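Support > Plevden > Operator guide > Recording demonstrations

Search this guide Enter keyword Go

Reading time: 2 min

4. Recording two-handed demonstrations

Read section 3 (Charging and pairing) first. Both grippers must be paired to the same Udska recorder before you start. If only one shows in the session list, unpair both and pair them again, left hand first.

4.1 Before a session

1. Clear the workspace of anything that is not part of the task.
2. Wipe both camera lenses with the dry cloth. Do not use solvent.
3. Check that the recorder has free space for 80 episodes. The session will not open with less.
4. Choose the task from the list, or type a new task name. Use the same spelling every time. The Trevari training software treats "fit ring" and "fit-ring" as two tasks.
5. Run the mapping pass. Move one gripper slowly over the whole workspace, then return it to its rest.

Note: If the furniture or lighting is changed during the day, run the mapping pass again.

4.2 Recording an episode

1. Take one gripper in each hand and hold both open over the start position.
2. Press the trigger twice. Wait for the tone.
3. Carry out the task at an even speed. Pauses longer than 2 seconds are marked as idle and trimmed.
4. Finish with both grippers open and clear of the object.
5. Press the trigger twice to close the episode.
6. Put the object back in a slightly different place and at a different angle, then repeat.

If you drop the object, pick it up with the grippers and carry on. Recoveries are useful to the model. If you touch the object with your hand, close the episode and mark it Reject.

Caution: Keep fingers and loose sleeves away from the jaws. The trigger spring is strong enough to pinch.

4.3 Holding one object with both grippers

Grip the object with one hand first and keep that hand still. Bring the second gripper in from the side so that the marker block stays in view of the other camera. With thin or ring-shaped parts, take the edge between the pads and let the second finger press lightly on the band. 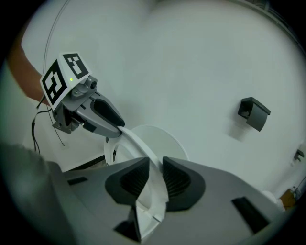
Geert Schouten | Technical documentation, Kramer | Updated 2021-01-06

Do not squeeze a plastic part until it bends. Bent parts give a false jaw width, and the episode will fail the check in section 5.

Keep the cables below the gripper and away from the lens. A cable across the view for more than 28 frames flags the episode for review.

4.4 How many episodes to record

A new two-handed task needs 2000 accepted episodes before the first training run. Share these between several operators where possible. Rejected episodes stay on the recorder until the next upload and do not count towards the total.

Go on to section 5, Checking and uploading.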